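Participants wanted: color sorting sessions, Collilstead
Posted Wed 5 November by Shaimaa Morsy

You have seen the claims on toy packaging. Sort a few blocks by color and your memory gets sharper, your hands get steadier, your mood lifts. I have read plenty of these and believe very few. We are looking for adults who will come in, sort cubes onto plates, and tell us plainly if it did anything for them.

What you would be doing
Red cubes go on the plate with the red rim, blue cubes on the plate with the blue rim. A metal tray sits beside them on the table. That is the whole task, and yes, you may find it dull. 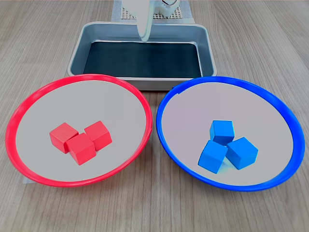

Who can apply
Anyone over 18 who can tell red from blue and sit at a table for an hour. No experience needed. If you sell brain training products, or your spouse does, please don't apply. If you are already convinced that this works, you can still come, but expect to be asked why.

When the plates are done
A finished round has three cubes of each color on the matching plate. They don't have to be lined up or evenly spaced. Neatness isn't scored, whatever the last flyer said.

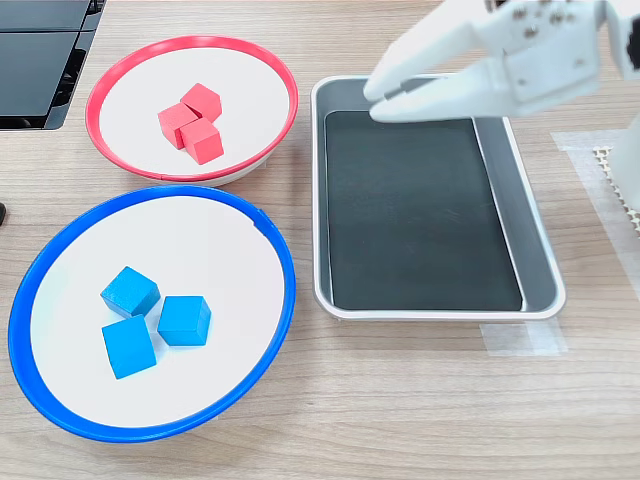

Pay and how to sign up
Two visits, both at the Horgan building, room 326. You get a $20 gift card per visit, even if your answer is "I felt nothing." We can't promise any benefit and would be suspicious of anyone who did. Leave your name and a daytime phone number at the Horgan front desk, marked for Shaimaa Morsy. Sessions run through May.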